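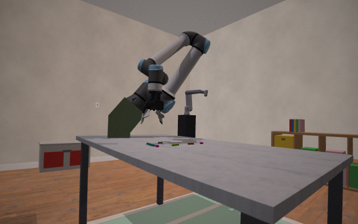 October – adhesive pull tests, second batch

Picked up where the Ritside samples left off. Same two-part epoxy, same aluminum coupons, new surface prep. Last batch was solvent wipe only. This one got the wipe, then a hand abrade with 100 grit, then a second wipe with a fresh cloth.

Cut 7 coupons from the Lightfoot sheet. Edge burrs taken off with a file before abrading. Bond line set with glass beads in the mix, clamped, left overnight at room temperature. Clamps off at 9:15.

Load cell zeroed before each pull. Crosshead speed as in batch one, unchanged so the curves can be laid over each other.

Results
First coupon slipped in the lower grip and is not counted. Jaw faces were full of old adhesive. Cleaned with a brass brush and retightened, no slip after that.

The rest broke at loads up to 2,000 N. Failure was mostly in the adhesive itself, with residue on both faces. Batch one peeled clean off one side, so the abrade is doing something. Coupon 5 was the low one and has a void near the leading edge, visible after the break. Probably trapped air from mixing too fast.

Darren Horrocks wants the Vosora primer tried before we settle on prep. Fair, but I would like one more batch without it first. Otherwise two things change at once and the comparison with batch one is gone.

Notes for next batch
Mix slower, and let the cup stand before spreading.
Warm the coupons to 50 C before bonding, half the set only. Leave the other half at room temperature.
Mark coupons on the back with a scribe – marker came off in the second wipe and I had to sort 3 and 4 by their file marks.
Grip faces to be brushed at the start of every session. Added to the sheet on the tester.

Raw curves are in the shared folder under Stereo, batch 2. The units column in the first file says lbf and should say N. Not fixed yet.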